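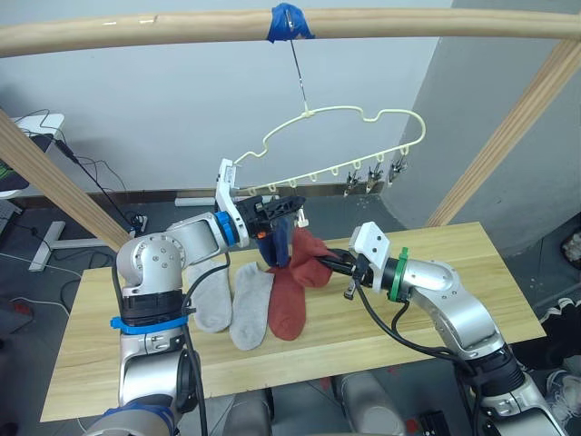 Slide 4: Keeping the two-arm cell running

Mavis Ferreira, Movenance
9/23/26

Task: socks from tabletop to hanger. Left arm has the blue wrist ring, right arm the green. Mounts and spares are labeled to match.

Daily checks, power off:
- Wipe gripper fingers. Lint in the left ridges costs grip.
- Check the white bracket on each gripper for play.
- Trace the cables through full wrist travel. Re-dress any loop that reaches the table.
- Center the wire hook on the top rod. Replace the blue tape if the hook creeps.

Rezero both wrists every 156 hours. We logged 782 hours through August and changed 6 finger sets.

Pause. Thierry Mallet takes the cable questions.

We use cookies to improve your visit. Accept / Settings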